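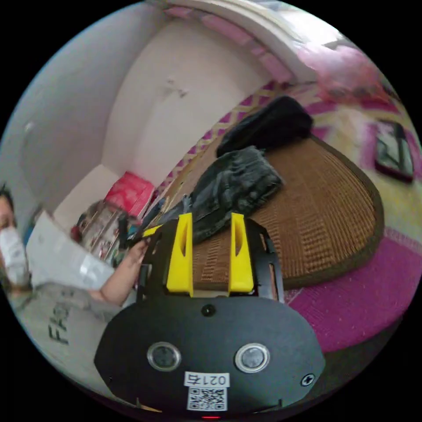

Photo: Lendulero, course archive

Unit 4. Automation at work: collecting the work before automating it

Reading for this unit: the Brondthorpe case (course pack, page 59). Bring it to the seminar.

Last unit dealt with machines that arrive at a workplace finished. The staff get a date, a training session and a new floor plan. This unit deals with an earlier stage, when a company still needs people to show the machine what the job is. The work is done by hand, with a hand-held gripper, and recorded. The recordings are used later to train a robot arm with the same kind of fingers.

The picture shows a gripper of this kind in a furnished room. It has two yellow finger pads and a numbered sticker with a QR code. Note the setting. There is a bed with a jacket and a bag on it, a crowded shelf, and a person in a face mask holding a large white plastic bag. Household work is hard to automate because few rooms are alike, and soft things such as clothes and bags change shape when they are picked up.

The Brondthorpe case

Brondthorpe is a housekeeping contractor with 352 employees. It moved 12 of them from cleaning rounds to recording work for one season. The software came from Drukero. The case reports three changes that matter for us.

Pace. A cleaner on a normal round decides the order of tasks. On recording work the order came from a task list, and each task was repeated many times. Staff said the work was lighter on the back and harder on the wrist and the attention.

Measurement. The old round was judged by the state of the room at the end. Recording work was judged by accepted takes. A take could be rejected for a reason the worker did not see until the next morning. Supervisors had to learn the rejection rules too, and for the first weeks they knew them less well than the staff did.

Skill. Folding a jacket with two hands is easy for an experienced cleaner. Doing it with two stiff fingers has to be learned again. The contract had no pay grade for this, and the staff were paid as general cleaners until July.

Terms to know

Demonstration: one recorded performance of a task by a person.
Take: a demonstration as it is counted for payment or targets.
Task transfer: moving a task from a person to a machine, in full or in part.
Residual work: what is left for people after a transfer. It often includes setting up, clearing away and handling odd cases.

For the seminar

Read the Ó Briain report on residual work, sections 2 and 3 only. It covers 315 jobs in laundries and hotels. Write half a page on one of these:

Who should own a recording of a worker's skill, and what should the worker be told before recording begins?

How would you set a fair target for a job where most of the time goes into repeating the same movement?

Pick a job you have done yourself. List its tasks and mark the ones that would remain as residual work.

Half pages are due by 5 p.m. on the day before the seminar. Late ones will be read but not discussed in class.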